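# The gripper that wouldn't let go

I'd gone to Dokton to hear about robots going wrong, and the engineer I met was only too happy to oblige. "It always starts with something small," she told me, pulling up her simulation. Her team were rehearsing a pick – one upright orange piece, two black fingers – before trying it on the real arm in Grosau.

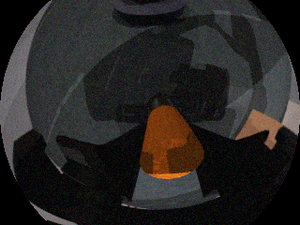
The fault came in October, on run 35. "We sent the open command and the fingers stayed shut," she said. "Then the arm carried on to its next position as if everything was fine!" I asked whether that was dangerous. "In software, no. On a real bench, with your hand nearby? I wouldn't fancy it."

They repeated the run and got the same thing 6 times out of 15. She blamed the Redard controller at first (so did everyone else) and lost a whole Saturday to it.

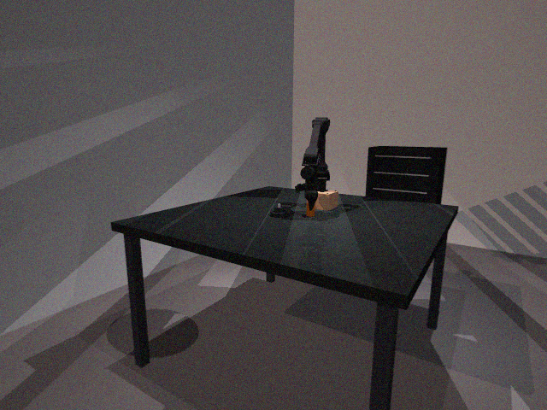

"It was our own timeout," she admitted – the program stopped waiting for the gripper and never checked the reply. Now the arm holds still until the fingers report open. I wondered if she trusted it yet. "Mostly. I still want the stop button within reach when we go to Grosau."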